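Hand-held grippers and a borrowed sink: inside the Prornham shared workshop

20 Aug 2019
By the Geddale Members' Bulletin

Members of the shared workshop at Prornham have spent their evenings since November on a pair of grippers intended for ordinary household work. The project, which its makers call Anel, is run from two benches on the upper floor and paid for by its own builders, with a small grant towards materials. The Bulletin spoke to the member who leads the mechanical side of the build and asked how the work had reached its present stage.

The original plan was for a complete arm. "We had drawn up a shoulder, an elbow and a wrist before we had anything that could pick up a spoon," the member said. "It was the wrong order. By the spring we had spent £655, most of it on motors that are still in their boxes, and we agreed to stop and concentrate on the end that touches things."

The grippers are now held and worked by a person, one in each hand. Each carries a cube printed with black-and-white tag patterns, from which software can work out the position and angle of the tool. The member described the printing of the cubes as the least glamorous part of the job and the one that had consumed the most patience. "A tag has to be flat and it has to be matt. Our first ones had a slight shine and the tracking dropped out whenever someone stood near the windows."

Kitchen tasks were chosen at an early meeting, after a proposal to sort screws had been rejected as too dull to hold anyone's interest. Cups have received the most attention. A cup may be gripped by the rim, the handle or the body, and each calls for a different approach from the wrist.

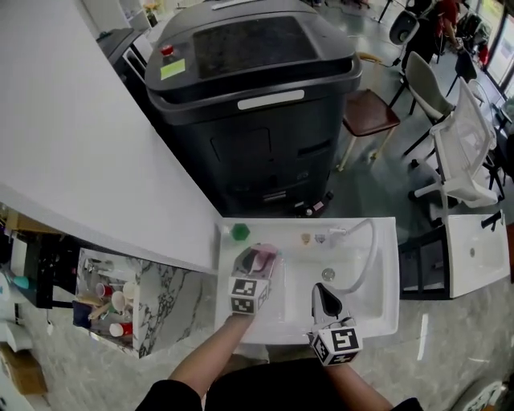 "People are very good at sinks and do not know it," the member said. "You tip the cup, you turn it, you change your grip halfway through. With the gripper on you have to think about every one of those. I found I was holding my breath." New users are asked to practise for 40 minutes before any of their attempts are kept.

The group has so far kept 1,333 recordings, stored on a machine lent by Biswas, the electrical repair firm on the ground floor. The member was cautious about their quality. Some of the early ones were made with a worn pad on one finger, and it has not been settled whether these should be discarded. "There are two views on that and I hold both of them, depending on the day."

Asked about the design of the fingers, the member said that the present version was the fourth. The first closed too far and the second flexed under load. The third worked well but could not be taken apart without breaking a clip, and it was abandoned after a weekend of repairs. Drawings for all 4 versions are kept in the blue folder by the laser cutter and may be copied by any member.

The arm itself has not been given up. A simplified design, without the powered shoulder, is to be discussed at the next open evening, where the group also hopes to find someone with experience of cable routing. "We can do the metal and we can do most of the code," the member said. "Our wiring is poor — I would rather say so now than have somebody find out."

Members wishing to try the grippers should enter their names on the sheet beside the Anel benches. Sleeves should be close-fitting and rings removed.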